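Ticket 581: Label printer on Fernitz line drops jobs after sleep
Status: Closed, workaround in place
Product: Gustlow print service, version in use at all Fernitz stations
Reported by: packing desk
Assigned to: Savita Kaushik
Priority: Medium

Initial report

Shipping labels sent from the order system to the thermal printer at the packing desk do not print if the printer has been idle. The order system marks the job as sent. No error is shown to the user. Power cycling the printer clears the problem until the next idle period. The second label after a power cycle always prints. Jobs sent while the printer was idle are lost and have to be sent again by hand.

Environment

Printer is on wired Ethernet with an address reserved in DHCP. Gustlow runs as a service on the Pant server and sends raw data to port 9100. Label size is 100 mm wide. Other printers on the same switch are office lasers and do not show the fault. Printer firmware is the version it shipped with.

Steps tried

1. Replaced the patch cable and moved to another switch port. No change.
2. Printed the configuration label from the printer menu. Address, mask and gateway are correct.
3. Pinged the printer from Pant while idle. Replies are normal, so the network card stays up when the print head side goes to sleep.
4. Opened a connection to port 9100 by hand while idle. Connection accepted, data accepted, nothing printed.
5. Repeated step 4 right after a printed label. Label printed.
6. Turned off bidirectional support on the queue. No change.
7. Cleared the spool folder and restarted the Gustlow service. No change.

Step 4 shows the fault is past the network layer. The printer takes the data and discards it.

Update, 9:40 a.m.

Set the sleep timer on the printer to Off from the front panel. Printed one test label and left the printer alone. Checked again after lunch: the timer had gone back to its default and the fault was present. The panel setting does not survive a job sent by Gustlow.

Captured the data stream for one label. Gustlow puts a setup block in front of every job. The block includes a power command with a fixed value, and this overwrites the panel setting. The block is built from the printer profile, and the profile in use is Stiltuditz Generic.
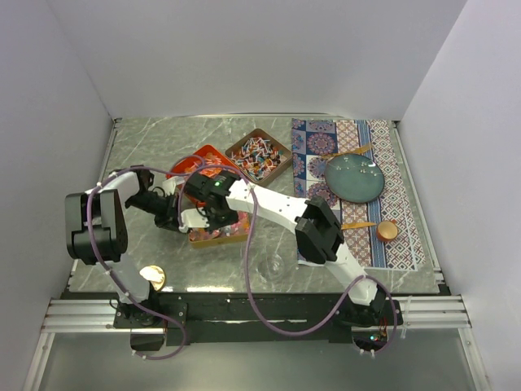 Fernitz, January

Profile work continued at the packing desk. Copied Stiltuditz Generic to a new profile and removed the power line from the setup block. The copy was saved under a new name so that a Gustlow update will not replace it. Pointed the queue at the new profile and restarted the service.

First test label came out shifted to the left with the bar code cut at the margin. The copied profile had lost the label width and gone back to a narrower value. Set width to 100 mm, ran media calibration and printed again. Position correct. Bar code reads on the desk scanner.

Sleep timer set to Off again from the panel. Printed a label from the order system, then checked the panel. Timer still Off.

Idle test

Printer left idle overnight. First job in the morning printed without a power cycle. Sent a batch of 67 labels straight after that. All printed, no gaps in the sequence.

Checked the Gustlow log for the same period. One warning, code 495, logged at service start. The vendor notes list this as a missing optional font. The labels use only built-in fonts, so no action taken.

Comment from packing desk

Two labels from yesterday still show as sent but were never printed. Can these be found in the log or do we send them again?

Reply, Savita Kaushik

Send them again. Gustlow deletes the spool file once the printer accepts the data, and the printer accepted it. Use Reprint on the order page, not New Label, or the carrier will be billed for a second tracking number.

Cause

Setup block in the Stiltuditz Generic profile turns the sleep timer back on with every job. With its shipped firmware, this printer accepts data in sleep mode but does not wake to print it.

Workaround

Custom profile without the power command, sleep timer Off at the panel.

Open items

Firmware update not done. The release notes mention a wake-on-data fix, but the update resets calibration and needs a time when the desk is not shipping. Moved to its own ticket.

If the printer is swapped or reset to factory settings, the sleep timer has to be set again by hand. Added to the setup sheet for this station.

Vendor support has the captured stream and has confirmed receipt. No fix date given.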